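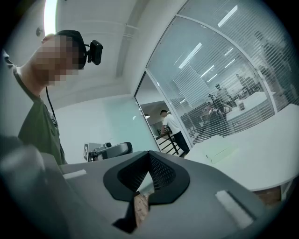 Hakim Menon asked whether a wood-grained piece should be judged by its color before it is picked up. The course position is that color alone is insufficient, as a reddish-brown surface may be solid wood, veneer or a printed film.

Unit 4: Handling Small Wood-Grained Objects

Students shall examine the surface texture first and record the direction of the grain. Pieces are held across the narrowest part with even pressure on both sides. Sharp edges and freshly oiled faces are to be avoided.

The practice set is stored in the Undau cabinet, drawer 211. Each piece is returned to its own slot before the next is removed. Damaged pieces are entered on Form 607 and left on the tray.

Reading for Saturday: Sisay course reader, the section on grain and finish. Written notes are due at the start of the session.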